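Troltow extends solid maple worktop range and moves to a single oil finish

Wikutton, March – Troltow, the maker of solid wood kitchen worktops, has extended its Millet range with two new thicknesses and a revised finishing schedule. The changes apply to all orders placed from April onwards. Existing quotations will be honoured at the original specification unless the customer asks to transfer.

The Millet range was previously supplied in one thickness only. It will now be available at 27 mm, 32 mm and 40 mm. The 27 mm board is intended for use over existing carcasses where tap height or a window sill limits the build-up. The 40 mm board is intended for islands and for runs with an unsupported overhang. The maximum overhang without brackets is given in the revised fitting guide for each thickness.

All boards are made from full-length or finger-jointed staves, glued edge to edge with a water-resistant adhesive. Timber is dried to a moisture content of 8 per cent before machining and is held at the Wikutton works for 11 days before final sanding. Boards that move out of tolerance during this period are re-planed or withdrawn.
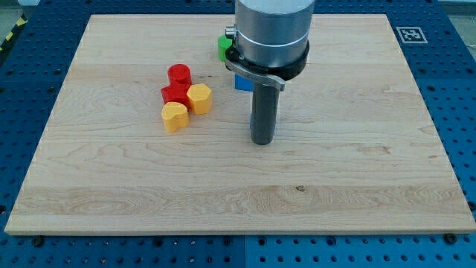
Grading has also been simplified. The former Select and Standard grades are replaced by a single grade that allows figured grain, colour variation between strips and small sound knots. Open knots, splits and loose bark remain grounds for rejection. Customers who need a closer colour match across several lengths should state this at the time of ordering, so that the pieces can be cut from the same batch. A matching charge applies.

Troltow has withdrawn its lacquered option. Trade customers reported that lacquered surfaces were difficult to repair on site, particularly near sinks, where a damaged area usually meant stripping the whole length. The replacement is Hirnatetti, a hardwax oil applied in two coats at the works. A third coat should be applied by the fitter after cut-outs have been made, with particular attention to end grain and the inside edges of sink and hob openings. One tin is supplied with each order.

Routine care is unchanged. Surfaces should be wiped dry after use and re-oiled when water no longer beads. Hot pans should be placed on a stand. Boards must be fixed with slotted brackets or oversized holes to allow for seasonal movement across the width – rigid fixing is not covered by the guarantee.

The extended range comprises 89 stock sizes, of which 70 are available for delivery from the Wikutton warehouse. The remaining sizes are made to order. Cut-outs, drainer grooves and radiused corners can be machined before delivery on receipt of a dimensioned drawing. Templates in card or hardboard are also accepted, provided that the top face is clearly marked.

Samples of the new grade, finished in Hirnatetti oil, can be requested through any Millet stockist. The revised price list and fitting guide will be sent to trade account holders before the end of March.

Notes to editors

Troltow manufactures solid wood worktops, upstands and breakfast bars for the domestic and light commercial markets. Product data sheets for the Millet range are available from the Troltow press office on request.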